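4. The Beverage Task

4.1 Why we chose a drinks counter

Most of the earlier work on service machines in kitchens deals with cooking or with washing dishes. In our opinion these chores are not the best place to begin when one wants to know whether a machine is ready for the home or the workplace. Cooking has too many steps, and when the result is bad it is difficult to say which step caused it. We wanted a chore which every person can do without instruction, which takes a short time, and which still needs several different kinds of handling. Preparing a cup of tea for a guest at a shared counter fulfils these wishes.

The trials were carried out at two sites, an office building in Clurkonden and a smaller workshop canteen in Cullinane. Both have a self-service counter that is used by the staff during the whole day. We did not ask the sites to change the arrangement of their counters. This decision made our work slower, but a counter which has been prepared for the machine says little about the chore as people really meet it.

4.2 Division of the chore

We divided the chore into five steps: taking one cup from a stack, setting it down upright, adding a tea bag, filling the cup with water, and placing a stir stick beside it. Each step was judged separately by a person who stood near the counter. A step was counted as done only if no help was given and nothing was spilled or knocked over. If a step failed, the operator put the objects in the state which the next step requires, and the trial continued. In this way a failure at the cup stack did not hide what the machine could do at the tap.

The order of the steps was fixed in the first month. In October we allowed the controller, which we call Custgate, to choose its own order, with the condition that the water comes after the cup. The change had little effect on the results and we report both periods together.

In total 3,568 single steps were attempted. Of these, 1,000 were carried out by human participants, who served as a comparison. The humans were asked to use only one hand, so that the comparison with a one-armed machine is more fair. We are aware that a person with one hand is still a very capable worker.

4.3 Taking the cup

The first step was the most difficult one. Paper cups stand inside each other and hold together by friction and sometimes by a small vacuum. A person solves this by turning the upper cup a little, or by pressing the rim with the thumb, and does not think about it. Custgate at first pulled straight upwards, and in many trials it lifted two or three cups at the same time. We counted 561 attempts in which more than one cup came away from the stack. After we added a short twisting movement the problem became smaller, but it did not disappear.

The height of the stack is also important. With a high stack the upper cups lean, and a small push is enough to bring the whole stack down. With a low stack inside an organizer the walls leave little place for the fingers. We had expected that one grasp would be enough for both cases. Finally we used two, and the choice between them was a frequent source of error.

4.4 Tea bags, sachets and sticks

Small and flat objects were handled better than we had expected when they stood upright, and worse when they lay one on another. A tea bag which hangs with its tag over the rim is not a problem, but if the tag falls inside the cup the guest must take it out with a stick or with the fingers. Our judges did not agree if this should be called a failure. We decided to count it as done, and to note it separately in the trial record.

Stir sticks brought a different difficulty. When they are in a bundle together with wrapped sachets, the fingers of the machine close on everything that is near. The participants selected one stick by touch, often while they were looking at something else. The touch sensor in our Kustov hand gives one value for each finger, and with such a signal it is not possible to know if there is one stick between the fingers or two.

4.5 Water and the other taps

A counter of this kind usually offers more than one source of drink, and each of them is operated in its own way. Figure 1 gives an idea of this variety. The coffee machine, the water dispenser with its small round buttons and the two clear dispensers with spigots stand along one counter, and for a guest the choice between them is simple. For the controller every source needs its own model of where the cup should go and what should be pressed or turned.

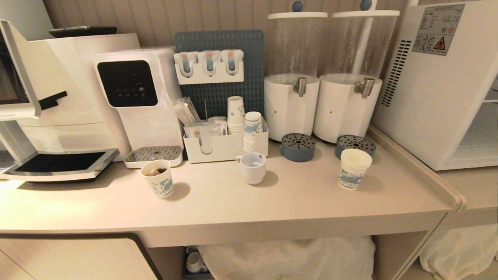

Figure 1. A beverage counter with a coffee machine, a water dispenser, two clear drink dispensers and several stacks of paper cups.

The position of the cup under the outlet was the part where the machine came nearest to the human participants. A slotted or perforated tray shows clearly where the cup belongs, and Custgate learned to use the tray as a mark. The buttons were harder. On a glossy black panel the reflections change with the position of the head, and the controller often touched the place between two buttons. We tried to correct this with additional light, but the reflections only moved to another place.

Spigots were left out of the main trials. We made 20 preliminary attempts, and the results were too irregular to report here. The force which opens a spigot also pushes the container, and a full container behaves differently from one which is almost empty.

4.6 What the results allow us to say

The question of whether a machine can prepare a drink at a common counter has, for the moment, a divided answer. The movements of carrying and placing are good enough for daily use if the objects are already separated. The movements of separating are not yet good enough, and these movements come at the beginning of the chore, where a failure stops everything that follows. A site which wishes to use such a machine today would have to provide single cups, for example from a tube dispenser, and keep the sticks apart from the sachets.

We also observed that the machine left the counter less tidy than it found it. A fallen cup was not picked up, because this was not part of the chore as we had written it. The participants picked up such cups without being asked. In the next series, tidying will be judged as a sixth step.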